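29th November

**Notes on the gripper comparison**

The comparison of the Luno and Rotari finger sets, first proposed in July, has now been completed. Lertchai Sitthichai prepared the test schedule and Shiyu Long kept the records. I am grateful to both.

Each set was given 40 attempts at the same task: to take a pen from a cup and lay it on the table. The controller settings were left unchanged throughout. The Luno set completed 27 attempts. The Rotari set did rather better on thick pens, though it tended to push the cup when approaching from a low angle.

Cable routing required more attention than had been expected. A loop left too long will touch the table when the wrist turns, and one left too short will pull on the connector. We settled on a short loop beneath the gripper body, and this arrangement will be kept.

The wrist cameras were also reviewed. Their view of the fingertips is good – their view of the far side of the cup is less so.
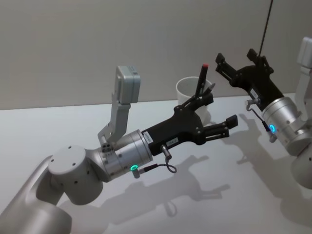
**Filed under:** Grippers and Arms

With a two-fingered gripper on each arm, the cup can be approached from either side. The next stage will ask one arm to steady the cup while the other removes the pen. Shiyu Long has asked that the Hamadow controller be tried at the same time, and I have agreed to this in principle.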